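Undden says office shuffle will save money, but the numbers are thin

Undden wants its town staff back in fewer rooms, and it has hired a space-planning firm called Skener to tell it how. The plan, due to start in December, would move 136 workers out of the Hemidon building and into offices the town already owns. Officials say it will cut costs. They have been slower to say by how much.
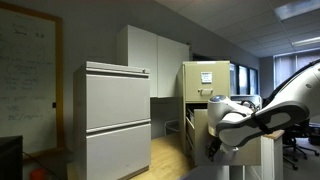 2 min read

The case for the move rests on a desk-use study that Skener ran over the summer. It found that on a typical day only 40 percent of desks at Hemidon were in use. That sounds low until you read the notes at the back, which say the count was done in two weeks of July, when a good share of the staff was on vacation. A desk was also marked as unused if its owner was in a meeting down the hall.

Asked whether a second count was planned for the fall, a town spokesperson said the study was "a solid starting point." The answer to the question appears to be no.

Then there is the matter of rent. The town pays for Hemidon under a lease that still has three years to run, and the plan assumes another tenant will take over the space by spring. No tenant has been named. Seyoum, the company that manages the building, said only that it was "open to talks." Anyone who has walked past the empty storefronts on the same block might wonder how long those talks will take.
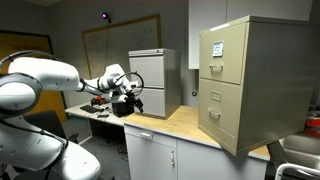 Moving costs are another soft spot. The plan sets aside money for trucks and new carpet but lists phone and network work as "to be determined." In the last round of moves, that line ended up being the biggest one on the bill – and the town had to go back for more money twice.

Workers have doubts of their own. A staff survey drew 323 replies, and more than half said they did not expect to have a quiet place to make a call. The town's reply points to "shared focus areas," without saying how many there will be or where they will go. Parking gets a single paragraph.

None of this means the idea is a bad one. Paying for space that sits idle is a waste, and Undden may well have too much of it. But a 600-page report ought to be able to show what the town would save after rent, movers and wiring are paid for, and this one leaves that table blank.

The town board takes up the plan Monday at 7 p.m. Public comment will be limited to two minutes per speaker.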